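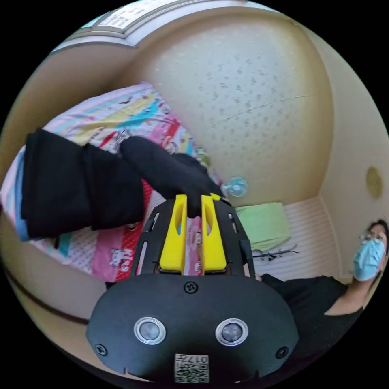

Can a small clip fan stay on beside a bed all night?
A clip fan rated for continuous use can run overnight, provided the clamp is tight and bedding is kept clear of the intake at the back.

Ticket 1420
Site: Arthorpe, shared bedroom, two beds
Item: Sudine clip fan, small, light blue
Category: Fan / stops during use
Status: Closed, monitoring

Reported problem
Fan starts normally on all speeds. On the middle setting it stops after 20 to 40 minutes. The housing is warm to the touch when it stops. Left alone for a while, it can be switched on again. The clamp also creeps downward, and by morning the head is pointing at the mattress. Occupant has been wedging a folded towel under the head to hold the angle.

Initial reply
Please stop using the towel as a support. Fabric behind the head blocks the intake, and this model has a thermal cutout that opens when the motor gets too warm. The symptom matches. Please confirm:
- which outlet is in use, and whether there is an extension cord
- whether the rubber pads are still in both jaws of the clamp
- when the rear grille was last cleaned

Reply from site
Wall outlet, no extension. One pad is missing. Grille never cleaned. Cord runs across the sheet to reach the outlet and gets pulled when the bed is made.

Log

21:10. Fan unplugged. Rear grille removed (one screw, bottom). Lint packed against the motor vents, mostly pink and white fiber, probably from the bedspread. Brushed out dry. No water used. Blade wiped and refitted. Blade turns freely by hand, no scraping.

21:25. Clamp inspected. Spring good. Upper pad missing, lower pad hard and shiny. Both jaws cleaned. Temporary pad cut from an old bicycle inner tube and glued to the upper jaw. Left to set.

22:05. Fan clamped again, higher up and clear of the pillow. Towel removed. Cord rerouted down behind the bed and along the baseboard with enough slack for the head to tilt. Nothing lying on the sheet.

22:10. Test on middle speed.

23:50. Still running. Housing slightly warm. Clamp has moved 3 mm against the pencil mark.

06:30. Ran all night without stopping. Clamp at the same mark as at 23:50. Head angle unchanged.

Second night: same result on middle speed. On high there is a buzz that goes away when the front grille is pressed with a finger. Front grille ring was one notch short of locked. Turned until it clicked. Buzz gone.

Parts
Replacement clamp pads ordered through Đặng, part 104, sold as a pair. Inner tube pad to stay in place until they arrive. Please fit both new pads together, as the old lower one no longer grips.

Bedding
The site asked whether the bedspread should be replaced because of the lint. It need not be. Wash it separately from the sheets, shake it out before it goes back on the bed, and fold the top edge down at night so that it stays away from the fan. The Zatadness mattress cover sheds very little and can stay.

Cleaning interval
Every 500 hours of use, or monthly in August when the fan is on every night. Brush only. Unplug first.

Cause: intake blocked by lint and towel; worn clamp pads.
Fix: cleaned, re-padded, relocated, cord rerouted.
Reopen this ticket if the fan stops again with the rear grille clean and nothing behind it. In that case the cutout itself is suspect and the fan should be replaced as a unit. The motor is not a serviceable part.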